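Chapter 4
Water, Heat and Pressure: How Coffee Is Extracted

12 shares 3 comments

When we drink a cup of coffee, we drink mostly water. The bean gives only a small part of the weight of the drink, but this small part decides almost everything that we taste. The present chapter asks how the substances inside the roasted bean pass into the water, and why the same bag of coffee can give a sour cup on Monday and a bitter one the next morning.

Coffee was already an old drink when its methods of preparation began to multiply. In 1727, the year in which coffee is usually said to have reached Brazil, most people who drank it simply boiled the grounds in a pot. The boiling took out the pleasant acids and sugars, but it also took out the heavy bitter compounds which come later. The student should keep this order in mind: acids first, then sweetness, then bitterness. Every method in this chapter is a way to stop the process at a good moment.

Three things govern the speed of extraction. The first is the size of the particles, because a fine powder offers more surface to the water. The second is the temperature. The third is the pressure, which has a real importance only in espresso. In a filter or a French press, the water moves by its own weight or does not move at all, and the contact lasts for minutes. In espresso the pump pushes the water through a tight bed of coffee, and the contact lasts less than half a minute.

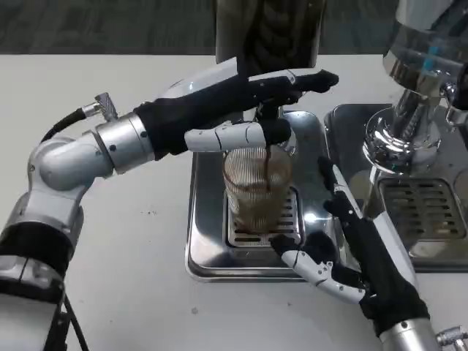
One reader of the first edition, Bíró, wrote to us that pressure is given too much honor in books like this one, and that a bad grinder will spoil the cup long before a bad pump does. We accept the remark. A pump can only push against the resistance that the coffee bed offers, and this resistance is made by the grinder. If the particles are uneven, the water finds the easy path - we call this channeling - and some of the coffee is extracted too much while the rest stays almost untouched.

For the exercises you will need a scale, a thermometer and 600 grams of one coffee. We used a medium roast from Trutico, but any fresh coffee will serve. Section 4.1 begins with the simplest case, coarse grounds in still water, and there we measure how the taste changes with time. Section 4.2 treats the filter. Espresso is left to Section 4.3, and the reader who owns a machine is asked to be patient - the first two sections contain ideas without which the third is difficult to follow.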